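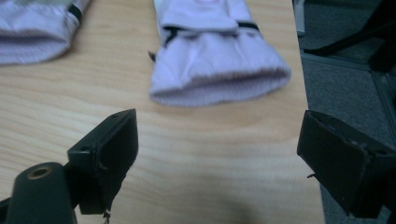 トリルテロ衣類循環事業 中間報告(第2期)

カテゴリー:助成事業の報告/くらし・リユース
2008年9月 文:Ngozi Oyewole(トリルテロ事務局)

Sæther基金 助成担当 Britt-Marie Strand 様

第2期の助成を受けて4月に開始した事業について、これまでの経過を報告します。会計の明細は別紙のとおりで、本文では活動の内容、計画からの変更点、残りの期間の予定を述べます。

一 事業の概要

トリルテロは、Kesbergの町で不要になった衣類と布製品を集め、状態に応じて仕分けし、必要とする家庭に渡す事業です。直せるものは直し、着られないものは布として別の用途に回します。第1期は町の中心部だけを対象としましたが、第2期では川向こうのPriltarmont地区にも回収の範囲を広げました。

申請書に記した第2期の目標は、回収した衣類のうち3,000点を次の使い手に渡すこと、登録家庭への季節ごとの引き渡しを定着させること、修繕の技術を地元に残すことでした。以下、この順には必ずしも沿わず、作業の流れに沿って記します。

二 回収

中心部の回収場所は第1期から変えていません。旧駅舎の待合室、図書館の裏口、町営住宅の集会室です。旧駅舎は駅前広場の舗装工事のため初夏のあいだ使えず、代わりに向かいの印刷所の軒先を借りました。軒先は雨が吹き込むので、蓋付きの箱に替えて対応しています。工事が終わったあとは待合室に戻しましたが、印刷所に置いた箱にも持ち込みが続いたため、そのまま残してあります。印刷所とは書面で使用条件を取り交わしました。

Priltarmont地区では、小学校と診療所に箱を置く計画でした。小学校は予定どおり設置できましたが、診療所は衛生上の理由で館内に置けないとの回答があり、駐車場側の物置を使うことになりました。物置は道路から見えにくく、設置後しばらくは持ち込みがほとんどありませんでした。入口に案内を立て、診療所の受付にも地図を置いてもらってからは、少しずつ増えています。中心部の箱に比べるとまだ少ない状況です。

持ち込まれるものの傾向は地区によって違います。中心部は大人の上着とシャツが多く、状態も良いものが目立ちます。Priltarmont地区は子ども用が中心で、膝や袖口の傷んだものが多く含まれます。修繕の作業量はその分増えました。

回収をお断りしているものは、濡れたもの、油や塗料の付いたもの、枕と布団です。枕と布団は第1期に受け入れて保管に困った経緯があり、今期から対象外としました。それでも箱の横に置かれていることがあり、処分費が発生しています。金額は別紙の雑費に含めました。箱の表示を大きくし、フィンランド語と英語を加えたところ件数は減りましたが、なくなってはいません。

車両は第1期と同じく、町の農業組合から週の一部だけ借りています。夏の収穫期には借りられない週があり、その間は個人の乗用車で運びました。燃料代の記録が二重になっていた箇所があり、修正済みです。修正前の数字は七月の簡易報告に載っていますので、お手数ですが本報告の別紙と差し替えてください。

三 仕分け

仕分けは旧駅舎の二階で行っています。作業の手順は第1期のものを改め、最初の段階で洗濯の要否だけを見ることにしました。以前は状態の評価、サイズの確認、洗濯の判断を一度に行っていたため、慣れない人が担当すると作業が止まりがちでした。今の手順では、まず洗うものを分け、洗い終わって乾いたものを改めて台に広げ、傷みとサイズを確認します。

片方だけの靴下や手袋は、以前はすぐに布の箱に入れていました。今期は一定期間保管し、後から対になるものが出てくるのを待つことにしています。別の回収場所の箱から相手が見つかることもあるためです。保管期限は季節の変わり目とし、それまでに揃わなければ布として扱います。この方法は場所を取るので、小物専用の引き出しを用意しました。引き出しは閉店した文具店から譲り受けたもので、運搬費以外の支出はありません。

サイズの表示が取れている衣類が予想以上に多く、確認に時間がかかっています。子ども服では、国によって表示の方法が違うことも混乱の原因になっていました。そこで、実際に測った着丈と身幅をもとに札を付ける方法に変えました。札は厚紙を切ったもので、紐で結びます。安全ピンは生地を傷めるため使わないことにしました。

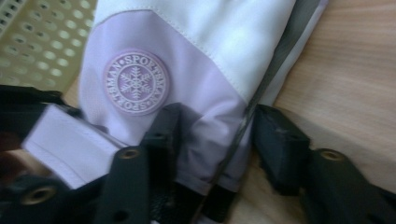 白と薄紫の生地のミトン。丸い刺繍のワッペンに「SPORTSMAN」の文字が並ぶ。

保管場所については課題が残っています。旧駅舎の二階は夏の暑さが厳しく、窓を開けると線路側から埃が入ります。冬物は蓋の閉まる箱に入れて北側の小部屋に移しましたが、床の強度の問題で高く積めません。建物の所有者である町には、一階の旧手荷物室を使わせてもらえないか申し入れています。町の担当課からは、来年度の改修計画が決まるまで回答できないと言われています。それまでは現状のまま続けます。

虫の害は今期も出ました。毛織物の一部に穴が見つかり、同じ箱に入っていたものをすべて出して点検しました。被害のあったものは廃棄せず、フェルト状に縮めてから手芸の材料に回しています。点検の頻度を上げ、ウール製品は回収日ごとに箱を分けるようにしました。

四 修繕

修繕の作業は、町営住宅の集会室で続けています。ミシンは第1期の助成で購入したものを使用しており、今期の新規購入はありません。ただし、うち一台の送り歯が摩耗し、部品の取り寄せに時間がかかりました。その間は手縫いでできる作業を先に進めました。部品代と調整費は備品維持費から支出しています。

内容として多いのは、裾上げのほどき直し、ファスナーの交換、ボタン付け、膝当てです。ファスナーは新品を買うと衣類そのものの価値を上回ることがあるため、着られなくなった上着から外して使い回しています。外したファスナーは長さ別に分け、つまみの壊れたものは部品取り用にしています。オープンファスナーは不足しており、子どもの上着の修繕が一部止まっています。

申請書では、修繕の講習を連続講座として開くと記していました。これは変更しました。初回に申し込んだ方の多くが二回目以降に続けて来られず、勤務の都合で曜日を固定できないという声が多かったためです。今は一回ごとに完結する内容にし、当日の参加も受け付けています。靴下のかかとの繕い、ほつれた縁の始末、セーターの肘の補修などを扱いました。参加者の顔ぶれは毎回変わりますが、繰り返し来ている方もいます。

連続講座のために確保していた講師謝金が余る見込みです。この分を、中学校の家庭科の授業への出張に充てたいと考えています。学校側とは時期の相談を始めており、教材の布は事業の在庫から出せます。費目の変更にあたるため、後述の承認のお願いに含めました。

五 引き渡し

現在の登録は35世帯です。登録は町の生活相談窓口からの紹介のほか、本人の申し出でも受け付けています。所得の確認は行っていません。第1期の終わりに確認の必要性を検討し、窓口で書類を求めることで来づらくなる家庭があると判断しました。この方針については、基金の側にもご意見があるかと思いますので、次回の面談で話し合えればと考えています。

引き渡しの方法は、あらかじめ希望を聞いて袋にまとめる方式と、会場に来て自分で選ぶ方式を併用しています。第1期は前者だけでした。袋の方式は受け取りが早く済む反面、好みに合わないものが戻ってくることがありました。自分で選ぶ方式を始めてからは、戻りが減っています。ただ、会場の準備と片付けに人手がかかり、小さな子どもを連れた方には待ち時間が負担になっています。

会場では、年齢の近い子どものいる家庭の来場が重なると、人気のあるサイズがすぐになくなります。開始時刻を分ける案を試しましたが、遅い時間の方から不公平だという意見が出ました。今はサイズごとに少しずつ裏に残しておき、時間をおいて追加で並べています。この方法で苦情は減りました。

学校用の体操着と雨具は需要に対して足りていません。秋の行事に間に合わせるため、小学校を通じて卒業生の家庭に提供をお願いしました。雨具は内側の防水が剥がれているものが多く、そのままでは渡せません。防水の補修は私たちの手では難しく、剥がれたものは荷物の覆いとして使ってもらっています。

申請書の目標である3,000点については、期の終わりまでに達する見通しです。一方、目標の立て方そのものには問題を感じています。靴下一足も冬の外套も同じ一点として数えるため、手間のかかるものを後回しにした方が数字が伸びてしまいます。次期の申請では、外套、靴、雨具を別に集計する形を提案する予定です。

六 布としての利用

衣類として渡せないものは、綿、毛、合成繊維に大きく分けています。綿は切って拭き布にし、自動車整備工場と印刷所に渡しています。ボタンや金具を外す作業が思った以上に多く、工場からは金具の混入について注意を受けました。切る前と束ねる前の二度確認するように改め、その後は指摘を受けていません。

毛は、前述のとおり手芸材料として地元の編み物の会に渡しています。合成繊維は引き取り先が見つかっておらず、倉庫に残っています。隣の郡の業者に照会したところ、少量では受け付けないとのことでした。ほかの町の同種の事業とまとめて出せないか、連絡を取っているところです。見通しが立たない場合は、期末に処分費を計上することになります。

七 体制

事務局の担当は引き続き私が務めています。Priltarmont地区の連絡役は、当初は小学校の職員の方にお願いしていましたが、異動のため夏に交代しました。引き継ぎの際、回収場所の鍵の所在が一時わからなくなりました。鍵は見つかり、今は貸し出し簿を付けています。

作業の記録は、紙の台帳から表計算のファイルに移しました。移す過程で、第1期の終わりの在庫に誤りがあったことがわかっています。冬物の箱がひとつ二重に記載されていました。最終報告の数字を訂正する必要がありますので、訂正表を別紙に付けました。

けがの報告は、裁ちばさみによる軽い切り傷のみです。救急箱の中身を補充し、刃物の置き場所を決めました。

八 会計の要点

予算の執行は、輸送費が計画を上回り、講師謝金が下回っています。そのほかの費目は計画の範囲内です。輸送費の超過は、農業組合の車両を借りられなかった期間の燃料代と、Priltarmont地区への往復が想定より多かったことによります。橋の補修で迂回が必要な時期もありました。

備品については、仕分け用の棚の購入を見送っています。一階の旧手荷物室が使えるかどうかで必要な寸法が変わるためです。期内に回答が得られない場合、棚の予算は返還するか、次期に繰り越すかのいずれかになります。基金の規程でどちらの扱いになるかをご教示ください。

九 承認をお願いしたい事項

講師謝金の残額のうち400ユーロを、中学校への出張授業の費用に振り替えること。内訳は交通費と、針や糸などの消耗品です。布は在庫を使うため費用は生じません。

輸送費の超過分を雑費の残額で補うこと。金額は別紙に示しました。雑費の残りはわずかになりますが、期末までの支出には足りる計算です。

修繕講習の形式を連続講座から単発の講習に変更すること。すでに変更して実施しているため、事後のお願いになります。事前にご相談すべきところ、遅くなりました。

十 残り期間の予定

秋のあいだは冬物の仕分けと引き渡しを優先します。登録家庭への希望の聞き取りは始まっており、子どもの外套と長靴の希望が多く出ています。長靴は回収で集まりにくいため、学校と保育所に掲示を出す予定です。

冬の引き渡しは、旧駅舎の二階で行います。階段の上り下りが難しい方には、集会室での受け取りを案内します。暖房は二階の一部しか効かないため、会場の配置を変え、受付を奥に移すことにしました。

年明けには夏物の在庫を見直し、長く残っているものを布に回します。小物の引き出しの整理もこの時に行います。合成繊維の引き取り先については、年内に結論を出します。

面談の日程は、棚の予算と旧手荷物室の件について町の回答を待ってから調整したいと考えていますが、基金のご都合が先に決まっているようでしたらそちらに合わせます。旧駅舎と集会室は、事前にお知らせいただければいつでもご覧いただけます。

添付:会計明細、第1期在庫の訂正表、回収場所の一覧、単発講習の案内文

関連する記事
・トリルテロ衣類循環事業 第1期最終報告
・Priltarmont地区の回収場所について
・単発の修繕講習のお知らせ(Kesberg町営住宅集会室)
・長靴と雨具の提供のお願い
・回収できないもの:枕、布団、濡れた衣類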